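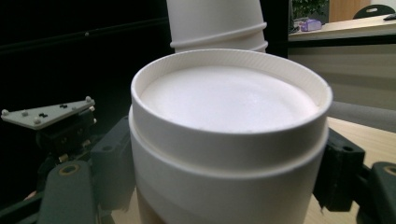
Could you please write down what the columns mean, one reader asked after the March release, and could you do it before I give up and guess? Fair enough! So this is the proper README for Ustuvus, my little collection of notes on how tap water tastes in and near Herkska.

Last updated: September 13, 2018

What's in it

One file, ustuvus.csv, with 314 rows. Each row is one person tasting one sample of cold tap water and writing down what they thought. The samples came from 77 kitchens, mostly in town, plus a handful up on the Inga side where people have their own wells (their water is wonderful and they know it).

Columns

sample_id: the code I wrote on the bottle. Codes starting with W are wells.
taster: a letter code. I don't keep a list of who is who.
score: 0 to 100, higher is nicer. Use the whole range, I told everybody, and then they all hid between 50 and 80.
words: whatever the taster wrote, typos included. "Pool" and "swimming pool" are both in there and I haven't merged them.
pipe_age: in years, as told to me by the person living there. Treat it as gossip.
rested: yes if the water stood overnight in the fridge, no if it went straight from the tap.

How I collected it

People filled a bottle in the morning after letting the tap run for a minute, and I picked it up the same day. Tasters got the samples in mixed order with no labels, and plain crackers in between. Roughly 600 milliliters per kitchen was enough, with a bit left for second tries – second tries are not in the file, only first scores.

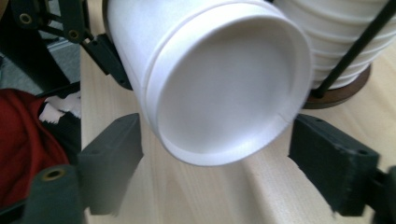 Doesn't the cup change the taste, though, another reader wanted to know, and shouldn't there be a column for it? I've gone back and forth on this. I didn't write down the cup for the early rows, so a column now would be half empty, and I'd sooner leave it out than fill it from memory. If you're worried, compare scores within one taster and don't read much into small gaps.

Known problems

The Bisto street samples have no pipe_age at all, my fault, I lost the sheet. Two tasters had colds and told me afterward, and their rows are still in. There's nothing in here about safety or chemistry, so please don't use it to decide if your water is okay to drink. Ask your water company for that.

Using it

Take it, chart it, teach with it. A mention of Ustuvus would be nice. If you find a row that looks wrong, open an issue with the sample_id and I'll dig through my notebooks.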